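Ticket 73, Sturkamham bench: glass handling rule
Status: open

Hello all, and thank you for being so patient with me on this one! I've gone back over our handling rule, and I'd like us to stop the arm short of any glass, check both fingertips against the rim, and only then let it close (slowly, please, even when we're behind).
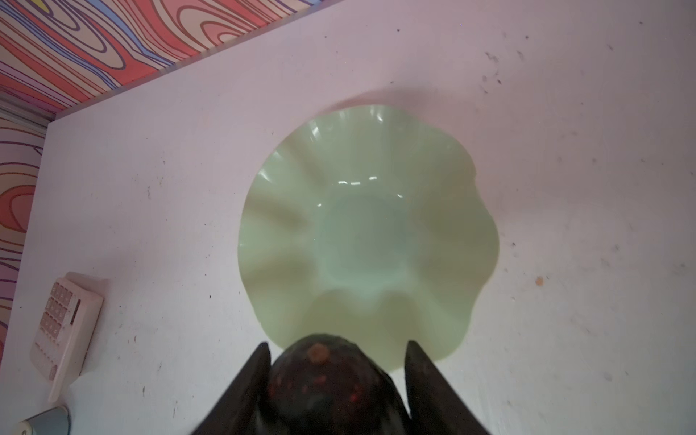
Pirjo Valtonen: Agreed, but write down who does the check. Ours at Sernitz never said, and it got skipped.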